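Hillivow deposit scheme starts - what goes back, what doesn't

21 Jun 2025

Drinks bottles and cans bought in Hillivow now carry a deposit, and the first return point opened this morning in the Kennedy Street car park, next to the old ticket kiosk. Queue by half eight. Mostly people with one carrier bag, a few with a car boot full.

The town trial runs on its own, separate from anything national. Brovo, the firm that won the contract in spring, is running the return points and the counting shed out at Bunska. The council pays for the first year. After that it is meant to pay for itself out of unclaimed deposits and the sale of sorted plastic, although councillors on the market ward side have said they want to see the books before it gets a second year.

The basics. You pay 20p extra at the till on each drink in a plastic bottle or a can. You take the empty back, you get the 20p back. Cash at Kennedy Street, a voucher at the shops. Vouchers last until the end of the trial and can be spent in any shop that has the green sticker in the door, not just the one that printed it.

Shops taking part: 173 at the last count, which is most of the town centre, both supermarkets and nearly all the corner shops along the river road. Market traders are out for now. So are pubs, cafes and the leisure centre, where drinks are sold to have on the premises. Small shops under a certain floor size could choose, and the ones that said no still have to charge the deposit, they just don't have to take the bottle back. That has already caused a few rows this morning. One newsagent had a handwritten notice up by nine o'clock: NO EMPTIES PLEASE TRY CAR PARK.

What counts. Water, fizzy drinks, squash, juice, energy drinks, beer and cider in cans, and cold tea and coffee if it comes in a plastic bottle. That last group was added late. The first leaflet left it off and the second one put it in, so if you have the leaflet with the blue border, bin it (paper recycling).

What doesn't. Milk, in anything. Glass. Cartons, pouches, yoghurt drinks. Cooking oil. Anything bought before the scheme began, which has no deposit mark on it and will come straight back out of the machine. 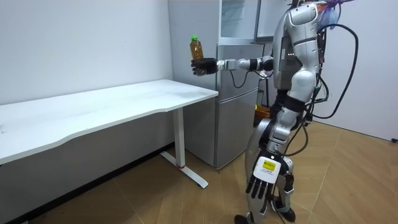
Bottled drinks like this now carry the 20p deposit in Hillivow.

Leave the cap on. This was the commonest question at the car park. Earlier advice from the council, going back years, was to take caps off before recycling and plenty of people still do it out of habit. Under the scheme the cap stays with the bottle and is sorted at Bunska after shredding. A bottle without its cap is still accepted, but the cap on its own is worth nothing.

Don't squash it either. The machine reads the mark on the label and needs the bottle more or less in its proper shape. Same goes for cans. Crushed ones can be handed in at the kiosk window, where staff will look at them by eye, but that is a seperate queue and a slower one. Empty it properly first, too - the machines weigh what goes in and half an inch of cola is enough to get it refused.

Labels must be on. If the label has come off in the dishwasher or the rain there is no refund, though it can still go in the kerbside bin as normal.

The kerbside collection carries on, same weeks, same bins. If you can't be bothered with the 20p, or can't get to a return point, nothing changes except the price in the shop. Brovo will not be sorting through household bins for deposit bottles and neither, the council says, should anybody else. There was some worry at the June meeting about bins being tipped out on the pavement by people looking for cans. The street wardens have been asked to keep an eye on the terraces near the station.

Limits. The kiosk will take up to 200 items from one person in a day. Shops can set their own limit but it can't be lower than 20 items. Schools, clubs and events can register with Brovo to get big sacks and have them picked up, with the money paid into an account a week or so later. Registration is on paper at the library or online, but the online form was down for most of the morning.

By midday the Kennedy Street machines had taken 2,889 items, more than the firm had planned for on an opening day when hardly anyone should have had marked bottles to return. Shops were allowed to sell marked stock a week early, which probably explains it. One of the two machines stopped at ten past eleven with a full hopper and was back on within the half hour. The other one only took cans for a bit. Staff were handing out numbered slips so people could leave the bags and come back.

Complaints so far. The noise, from two flats overlooking the car park - the machines crush as they go and it is loud, a sort of grinding thump. Opening hours will be eight till six, and Brovo says rubber matting is on order. Lost parking, six bays gone including one of the disabled ones, which the council says will be re-marked on the other side of the kiosk by the end of the month. And the price on the shelf. Some shops are showing the drink and the deposit as two figures, some are lumping them together, and a multipack of cans looks a fair bit dearer than it did last week. The rule is two figures. Trading standards will be going round.

Delivery orders. If your shopping comes in a van you pay the deposit like everyone else, but the drivers can't take empties back yet. Both supermarkets say they are looking at it. People who can't leave the house can ring the council for a monthly doorstep pick-up, 2,000 homes at most in the trial, first come first served with priority for anyone already on the assisted bin list. The number is on the back of the leaflet. The one with the green border, not the blue.

Next return points: Bunska Lane shops, then the bus station, then one somewhere on the north side of the river, site not agreed. The hospital was on the first list and has dropped off it for reasons not given. Residents north of the river have been told they'll have a machine before the school holidays. Until then it's the shops or a walk over the bridge.

Prices of sorted plastic have been poor all spring, so nobody is promising the scheme breaks even. The council will get figures from Brovo every month and says it will put them on its website, under Waste and Streets. First set due mid-summer.

Kennedy Street return point: open daily, 8am to 6pm, kiosk window closes at 5.30pm. Bring a bag you don't mind getting sticky. There's a tap by the kiosk for hands.

Correction: an earlier version of this item said vouchers could only be spent in the shop that issued them. They can be used in any shop in the scheme.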